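**Cup pickup tips, and how far to trust them**

The Bruvura write-up says training on hand-held gripper demos beats joystick training for clearing tipped cups, and gives 3,625 demos as proof. I'd read the small print before changing how you work.

- Open the jaws wide before you come down over a cup.
- Leave cups on their sides. Upright ones make any method look good.
- Mix paper cups with plastic bottles.

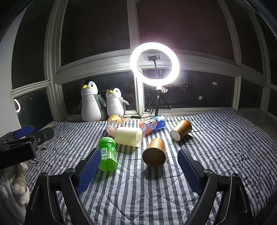
- Keep a log of every miss. The write-up drops 329 demos as "unusable" and never says what was wrong with them.
- Test on bedding you didn't train on. Their whole test was 55 tries, 15 of them on a new blanket. I wouldn't buy a vacuum on that.
- Move the lamp between rounds. A method that only works under one light hasn't learned much about cups.
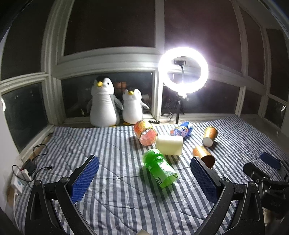
*Tipped cups on striped quilting, jaws apart, ring light on.*

The Skudton group claims the same gain with half the demos, but they picked their own cups. Try it with yours, and count a crushed paper cup as a miss. The write-up counts it as a pickup.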